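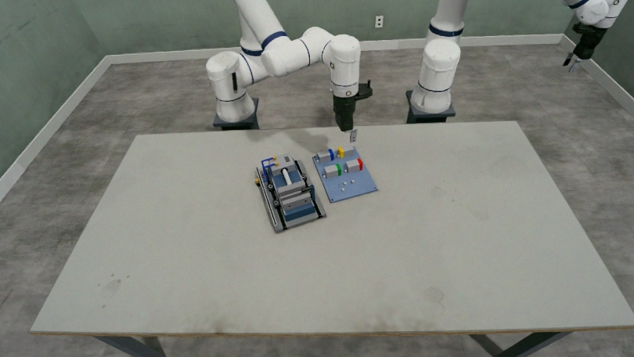
Grey table, green walls

The Ferry at Plomcombe
2018-10-28
By the fiction desk

The ferryman at Plomcombe said the crossing took 40 minutes. She doubted it. He had also said the fog would lift.

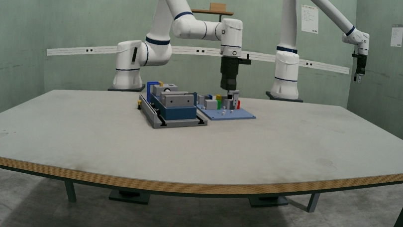 Su told her that he'd promised the same in April – and they had landed at Ronton after dark. She paid him anyway and kept the receipt.

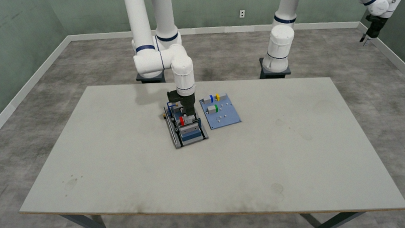

A table with a grey metal fixture

By the third bell she could smell Mondholm, or mud.

Last updated 2.15 pm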